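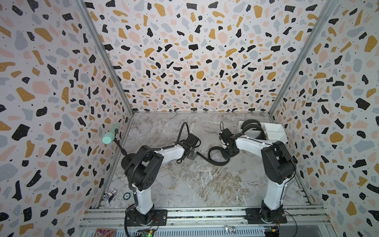
Kedix two-arm bench cell with tray, patterned walls and front rail.

Kedix Two-Arm Bench Cell: how I set it up, and the house rules that ship with it

Hi, I'm Firouzeh Ranjbar and I wrote the rule sheet that goes in the box with every Kedix cell. People email me about it more than they email about the arms, so I've put the main bits on the product page (the full sheet is a free download, last revised 17 April 2022).

Both arms bolt to one rail. Please don't move one of them to a separate table, even if you're short on space! The reach limits in the Drinano controller are worked out from a shared rail, and they're wrong the second the spacing changes. Measure it, write it down, measure it again after you've moved the bench.

Keep a gap between the grippers at rest. I like a parked pose where both point in toward the middle with clear floor between them. Start every run from there and go back to it before you reach in. And reaching in means stop pressed, every time, no quick grabs. These are small arms but they pinch, ask my thumb.

Soft stuff needs its own rules. Belts, straps, cords, anything that droops. Take a belt by the buckle end so you know where the rest of it is going to hang, 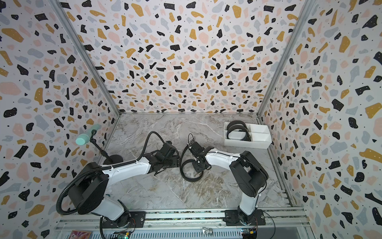 and let the loose part rest on the floor of the cell while the second arm comes in slowly. I cap the speed at 17 percent for this kind of handling and I've never regretted it. Coiled belts go in the tray, one to a compartment. A long tail flopping over a divider is how you end up with a snag and a stopped job.

Cables: leave enough slack for the full swing, then walk each arm through its whole range by hand with the power off. Check the ribbed conduit for rubbing every 1000 cycles. Wieser clips fit our rail slots if you want things tidier.

Cell with two arms and controller, order code KX-81. The Tulero wall panels are sold separately. Lead times are running into May, and spare gripper fingers come in packs of 2.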